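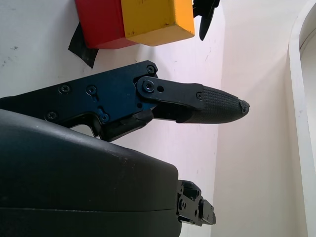 Gripper finger with crosshatched pad, linkage arm and base plate.

About Mavport

Mavport services robot grippers, hands and small work cells. We do setup, scheduled upkeep and repair, and we write down what we did. We do not design arms and we do not sell them. Most of our customers already own a working cell and want it to keep working the same way from one month to the next.

The shop was started by Ulises Sosa, who still does final checks on every gripper before it goes back into use. It runs on two benches and one bay, known here as Gallardo, where fingers and hands are set up and tested.

What we do on a finger

A service begins at the pad. The pad is inspected for worn texture, lifted edges and play at the tip. Pads are replaced in pairs, never singly, so that both sides grip alike. Screws in the base plate are checked one at a time against the torque card for that model. The pivot screw is backed out, cleaned and refitted with a new washer. If the linkage arm still has side play after that, the arm is replaced.

Housings are opened only when there is a reason: noise, drift in the closing position, or a fault code. Scuffs on the shell are noted and left alone.

After reassembly the gripper is cycled 241 times at half speed with nothing in it, then closed on a gauge block at 10 points across its stroke. Readings go on the service sheet. A gripper that misses at one point is adjusted and the whole run is repeated from the start.

Two-handed cells

Cells with two arms take longer. Each arm is zeroed alone, then both are checked against the same marks on the table. We look at cable routing before anything moves under power. A loop at the wrist needs enough slack for full rotation and must not reach the table edge.

Hands are tested on plain blocks and bars. We use Fumby test sets for this work because the pieces are easy to replace. Each hand has to pick up, turn and set down a piece at low speed, then pass it to the other hand. Thumb travel is set last — it depends on the finger stops, and setting it first means setting it twice. 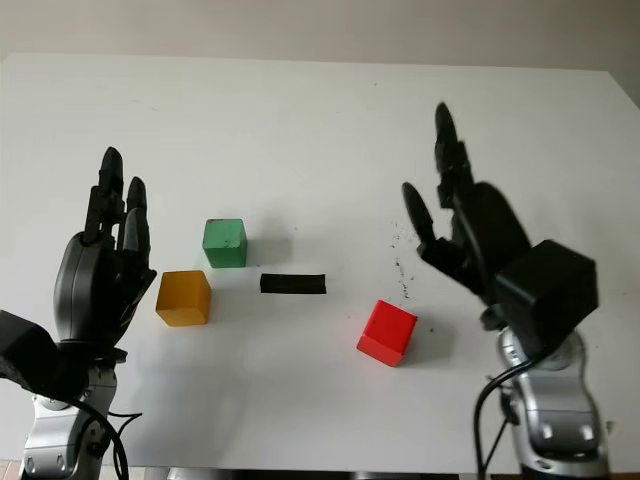 Two-arm cell with cubes and bar on the table.

Records

Every machine we look after has a sheet in Jisow, our service log. The sheet lists parts fitted, torque values, zero offsets and the name of the technician. Customers get a copy with each visit. Offsets are saved before work starts and again when it ends, so a cell can be returned to its earlier state if needed.

Service intervals

Gripper pads: inspect every 4 weeks.
Pivots and linkage screws: every 6 months.
Full zero check, two-arm cells: every 6 months, and after any collision.
Cables: at every visit.

The shop closes for the last week of December. Requests sent during that week are answered in the order received once we reopen.

Page last revised April 2024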